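Cómo ordenar y limpiar pulseras y cepillos de madera

Por Thaís Coutinho

En junio vacié el cajón del tocador y decidí no volver a guardar nada sin limpiarlo antes. Esta guía recoge el método que uso desde entonces para dos cosas que se ensucian más de lo que parece: las pulseras rígidas y el cepillo de púas de madera.

Qué necesitas

- Una mesa despejada, con una superficie clara
- Un cuenco con 200 ml de agua tibia
- Unas gotas de jabón neutro
- Un paño de algodón y una toalla pequeña
- Un peine fino o un palillo

Paso 1. Los aros y pulseras

Pasa el paño humedecido en agua jabonosa por fuera y por dentro de cada aro, uno a uno. Sécalos enseguida. Si llevan texto impreso, no frotes en esa zona. Las pegatinas salen mejor con un poco de aceite de cocina, 20 minutos de espera y la yema del dedo - nunca con la punta de un cuchillo.

Después apílalos por tamaño o por color. Los gruesos se sostienen bien unos sobre otros y ocupan poco fondo en el cajón.
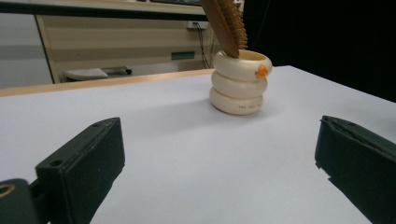 Tres aros de color crema apilados, con una pegatina naranja en el de arriba.

No hagas torres altas. Con tres piezas la pila aguanta aunque abras el cajón de golpe. Menaka Sivakumar me recomendó poner debajo un retal de fieltro y funciona.

Paso 2. El cepillo de madera

Retira primero los pelos con el peine fino, desde la base de las púas hacia fuera. Hazlo en seco.

Moja el paño, escúrrelo bien y limpia las púas por filas. No sumerjas el cepillo: la madera se hincha y las púas se aflojan. El cuerpo se repasa al final, siguiendo la veta.

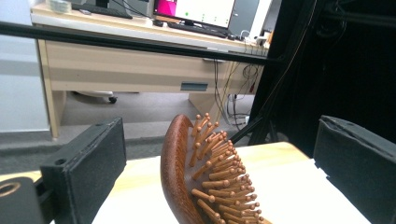

Cepillo de paleta con púas de madera terminadas en bolita.

Déjalo secar con las púas hacia abajo sobre la toalla, lejos del radiador y del sol directo. Yo lo dejo toda la noche. Si la madera está mate, una gota de aceite de almendras en un paño seco basta para todo el cuerpo.

Paso 3. Guardar

Pon los aros al fondo y el cepillo delante, que es lo que se usa a diario. El cepillo lo repaso una vez por semana y los aros, cada dos o tres meses.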